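April 13, 2020

Spent the morning on the gas storage chapter for the Herkwood supply assessment. The draft has been stuck since the second round of comments, most of which concern one table and its units. Converted everything to energy content and moved the volumetric figures to an annex.

Working from the house again. Files came over from the Givgate server before lunch, slowly. 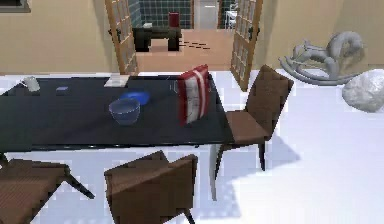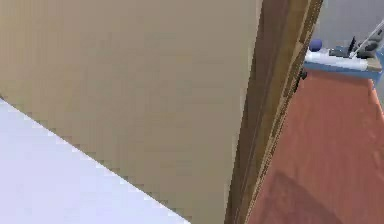
The storage question is this. Herkwood has one depleted field with a working capacity of 900 GWh, and the old assessment treats all of it as available on any winter day. Withdrawal rate falls with reservoir pressure, so the last part of the inventory comes out much slower than the first. A cold spell in the first weeks of the season is a different case from the same cold spell at the end. The old method scores them the same.

I replaced the single capacity measure with two: energy in store and maximum daily withdrawal at that inventory. The Pietrzak curves were used for the second. They are old but were measured at the wellhead, and I prefer them to the operator's planning curve, which is a straight line and cannot be right. At full inventory the Pietrzak curve gives 141 GWh per day. At 700 GWh in store the drop is small. Below half it steepens, and I have not yet decided how to interpolate between the two lowest test points. Linear for now. Marked in the workbook.

Then the stress case. Demand was set at the design cold level for 7 consecutive days with the Bretent pipeline at zero. Started from full inventory, the system holds for the whole period with the industrial contracts interrupted. Started from a low inventory, it fails on daily rate while there is still a good deal of gas underground. The old index would have called that secure. This needs a paragraph of its own in the chapter, with the chart next to it and not in the annex.

One error found. The line pack term was being added every day when it should be drawn down once and then restored. It flattered every result. Corrected, reran, saved under a new version number. The ranking of the cases did not change.

Current demand is hard to place. Offices and two of the larger plants are shut and the load shape looks like a long holiday, with a later morning ramp and a lower peak. I will keep this spring out of the reference years and say so in a footnote. Injection is ahead of the usual schedule because prices are low, so the field may be full by July. That helps next winter and has no bearing on the method.

Price exposure is still open. The import contract is partly indexed to oil with a lag, and the draft uses spot prices throughout, which overstates the fall in cost this quarter. I need the formula from the contract summary. Givgate has a copy, but it is a scan and the coefficients are not legible in mine. Asked for a better one.

Stopped at six. Left to do: interpolation at the low end, the footnote on reference years, relabel the axes on the withdrawal chart, check that the annex table still sums after the conversion.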